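# Hiltus teaching kit, kitchen version

I've been building these kits at Tindberg for a while now and I still get a bit giddy when one ships, so forgive the enthusiasm. The Hiltus is for anyone who wants to show an arm how to do ordinary kitchen stuff and walk away with clean recordings a model can learn from.

You get two hand-held leader arms, the follower grippers, a wrist camera mount for each side, and a foot pedal. Tap the pedal to start a take, tap it again to save, hold it down to throw the take away. (You'll use that last one a lot in your first hour – I sure did!)

## What's in the box

- Leader pair with swappable finger loops, small and large
- Follower grippers with 4 spare sets of soft pads
- Foot pedal and a long cable, finally
- Recording software, plus a folder of 71 task cards to get you going
- Printed QR stickers for your props

The cards are Hiba Nasrallah's work. She wrote them after a long March spent moving pretend groceries from one place to another, and they're good: short, plain and a little bossy. "Put the fruit on the plate." "Stand the box up." Shuffle the deck, move everything between takes, and don't tidy the counter too much. My early sets were so neat that the model got lost as soon as a mug showed up.

How many takes do you need? For a simple pick and place I'd start with 40 per card and see how it does. For anything with a lid, plan on more than 200 and a good podcast.

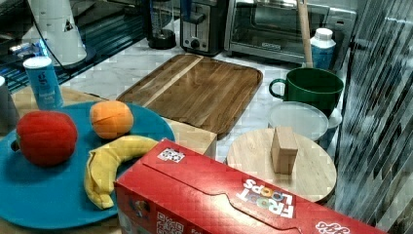 Vallcombe, 2022-08-10

Play fruit is what I reach for most. An apple, a banana and something orange and round give you three very different grasps on one plate, and you can drop them all day long. Cereal boxes are great too, with those big flat sides, and the codes on them make it easy to look up which prop is which later on. I like leaving the toaster and the mugs where they live – real counters are crowded!

The kit clamps to most countertops and fits the older Mansour stands if you have one. Orders go through the Vallcombe shop, and spare pads can be added to any order.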